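4.3 Wrist camera against fixed camera

The claim we set out to check is the one made by Yu, that a wrist camera alone is enough for unloading a front-loading washer. We are not convinced. The Trullen and Stormont grippers were each run for 100 trials under the same controller, first with the wrist view only and then with a fixed camera added.
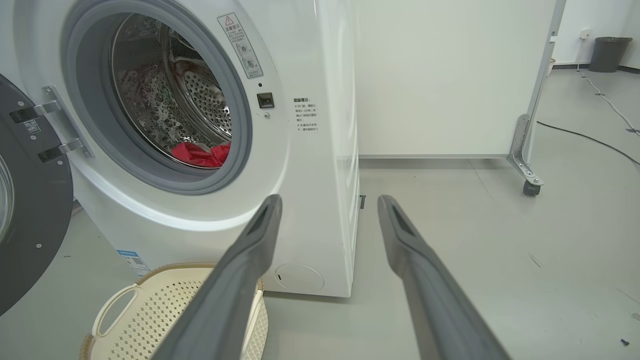
Figure 6. Wrist view of the washer with the door open and a red cloth at the bottom of the drum. Both gripper fingers are visible.

The longer fingers of the Trullen helped less than its reach figures would suggest. Its success rate looked better in the first session, but the gap closed once we stopped resetting the arm by hand between attempts, and we suspect that other reported gains rest on the same habit. Adding the fixed camera changed little for either gripper. It did raise the mean cycle delay from 800 to 900 ms, a cost that Yu does not discuss.

We would not read this as support for the wrist-only setup. All trials used one machine, and Kevin Heffernan's repeat at Brastham, with a different washer, failed more often at the door gasket. Until those logs are scored, the ranking of the two grippers should be treated as open.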